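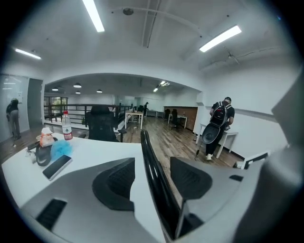

How long does the Pendmont hand kit take to set up before the first usable recording? Two people can do it in a morning, provided the batteries were charged the night before.

Acceptance Terms

By Teodor Sandberg
2 September 2025

The contract gave Rorklow 30 days to accept or return the kit. On day one I signed for two cases, each with a gripper, a charger, a calibration card and a manual. The manual had been translated once and corrected by hand. Under "Warranty" someone had crossed out a paragraph and initialed the margin.

My job was to write the review. Purchasing wanted a page and a half with a recommendation on the last line. The price was 4000 per unit, with the processing service billed on top, and the sales material from Pendmont stated that a trained operator would lose no more than 9 percent of recordings to rejection. I was to find out if that was true.

The work was done on the desk by the arch. The object set was whatever an office has: a plastic water bottle with a red cap, a blue mesh sponge, a phone. You hold the gripper, close the fingers on the sponge, lift it, put it down somewhere else, and press the button to end the recording. The gripper is well balanced. The trigger is stiffer than it needs to be. I wrote both of these down.

Vuorinen did most of the recording. She had come over from the packaging line when it closed in February and had better hands than anyone else on the floor. I took the second unit. We uploaded at the end of each shift, and in the morning the service returned a table with one row per recording, marked accepted or rejected, with a code.

Her rows were accepted. Mine came back with code H.

The manual did not list code H. I wrote to support. A reply came the next morning from an address with no name attached.

"Code H indicates hesitation. The fingers stop short of the object for longer than the permitted interval. Please advise operator to proceed."

I told them the operator had been advised. I asked what the permitted interval was. They said it was adaptive.

I watched my recordings. It was a tedious afternoon. In each one the fingers went toward the object at a normal speed, stopped a short distance from it, and then continued. I had no memory of stopping. With the sponge the pause was slight. With the phone it was long enough that I checked whether the playback had stuck.

"You do it with the kettle too," Vuorinen said. She was behind me, changing a battery.

"Do what?"

"Stop. Before you pick it up."

I said I would look into it. I swapped units with her in case the fault was in the trigger. Her rows were accepted and mine came back H. I ran the calibration card on both units and got the same values. I tried recording faster, and the service returned code V, which was in the manual and meant that the approach was too fast to be useful.

By the middle of the trial my rejection rate was far above the figure in the sales material, and hers was under it. Averaged together we were close to the claim. I drafted the review on that basis and did not send it.

There is a section in the manual on operator fitness. It recommends breaks, a chair with back support and an eye test. It does not cover the case of a man who spent eleven years at the Vimstead plant reaching into a press that was supposed to be locked out, and who learned to wait a moment and listen before he put his hand in. The press was scrapped before I left. I had assumed the habit went with it.

I wrote to support again. I described the press in two sentences, with the model type and the guard arrangement, because I thought a complete report would be more useful to them. I asked if the pause could be excluded from scoring for a single operator.

The reply took longer this time.

"Scoring cannot be changed per operator. Recordings with code H are not deleted. They are stored in a separate set. One customer has asked for this set."

I asked which customer, and for what purpose. They could not say which. The purpose, as they understood it, was machinery that would work next to people.

I read that a few times. Then I asked what the customer paid for it, because purchasing would want to know, and was told that pricing was outside the scope of support.

On the last day we passed 1000 recordings. Vuorinen packed her unit into its case and closed both latches. I packed mine. The review went out that evening at a page and a half. Setup was acceptable. The trigger was stiff. The rejection claim held for one operator of two, and the vendor should publish a full list of codes. On the last line I recommended purchase of a single unit, to be assigned to Vuorinen.

Purchasing bought two. The second is on my desk, and the table still arrives every morning. I have stopped sorting it by code.

Last updated: same day, to correct the name of a department

Reader comments

mill_lane
I worked presses. You never lose it. My wife thinks I'm listening to the toaster.

Petra K.
Is a warranty paragraph crossed out by hand even valid? I kept waiting for that to come back.

dn_ortega
"Adaptive" as an answer from support made me put my coffee down. I have that email.

oldguard
The stiff trigger should have been tested with a spring gauge on both units before he blamed himself. Otherwise good.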